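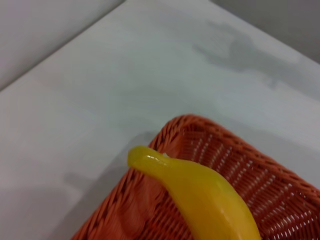

Somebody wrote under my last post that giving something up for Lent is just dieting with better branding, and did I really think God cares about my chocolate.

1/ OK so I laughed, and then I thought about it all through my commute. I've given up chocolate 9 times by my own count and I could not tell you one thing I learned from it except which gas stations sell decent licorice.

2/ This year I went a different way. I gave up the car radio. It's 33 minutes from my place in Orkstead to work and the same back, and I am a person who has had noise on since I was 12.

3/ Week one was awful. I talked to myself. I read billboards out loud. I tried to say the psalm from Sunday and got as far as "Out of the depths" before I started planning dinner.

4/ My grandmother's church in Pimentel did Lent the serious way. No meat, no dancing, purple cloth over every statue. As a kid I was sure the saints were being punished. I still get a little shiver when I see the cloth go up!

5/ Side note, the fish fry. I'm sorry but a plate with two pieces of cod, slaw, mac and cheese AND a brownie is not a fast. I have been to the one in Surero every year since I moved here and I go home needing to lie down.

6/ (They fed 600 people last March. The line went past the rectory and around the bus stop. I've seen shorter lines for the Easter Vigil, and I say that with love.)

7/ Back to the dieting thing. The reading on Ash Wednesday is the one about washing your face and not looking gloomy when you fast. Then we all walk out with a giant smudge on our foreheads. I've heard at least four homilies explaining this and I still find it funny.

8/ What I like in Isaiah 58 is how cranky it is. People are fasting and picking fights at the same time, and God basically says, you call this a fast? Share your bread. Let people go free. Chocolate does not come up.

9/ So I looked at what I spend on candy and coffee in a normal Lent and sent that to the food pantry in Oranora instead. Kept the coffee though. I'm not a monk and my coworkers deserve better.

10/ Someone's going to ask about Sundays. Yes, I know they don't count in the forty days. Yes, I turned the radio on the first Sunday. It was an ad for mattresses and I turned it back off.

11/ Psalm update: I can now do 21 through the Good Shepherd if you let me mumble – wait, no, that's two separate psalms and I don't know either one all the way. I can do 130 start to finish and most of 23. Typing while hungry.

12/ Also my parish moved Stations of the Cross to 6 pm, so if you've been showing up at 7 and wondering why everyone is leaving, that's why. Soup is after, in the hall. Bring your own bowl, they ran out last time.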